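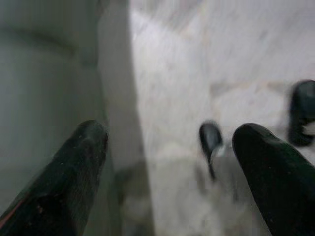 Friction between two dry surfaces depends on the normal force and on the condition of the surfaces, and to a first approximation not on the apparent area of contact. Real contact takes place only at the highest points of each surface, called asperities. As the load rises, these points deform and the true contact area grows with it. Visual finish is a poor guide to any of this. The dark green parts in the picture have a matte, slightly textured surface with a few pale specks and scuffs, and no coefficient can be read from that. It has to be measured for a stated pair of materials.

Static and kinetic friction
Let N be the normal force. The static friction force takes any value up to the limit mu_s N. Once sliding begins, the force is taken as mu_k N, with mu_k usually smaller than mu_s.

Worked problem
A crate presses on a level floor with N = 400 newtons. A horizontal pull of 40 newtons does not move it. The friction force is therefore 40 newtons, and mu_s is at least 0.1. The limit itself is not known from this reading.

Inclined plane
For a block about to slip on a slope at angle theta, mu_s = tan theta. A slope of 19 degrees gives mu_s = 0.34. The mass cancels.

Problems 1 to 13 are due in December. Submit to Sanne Prins. Show units in every line.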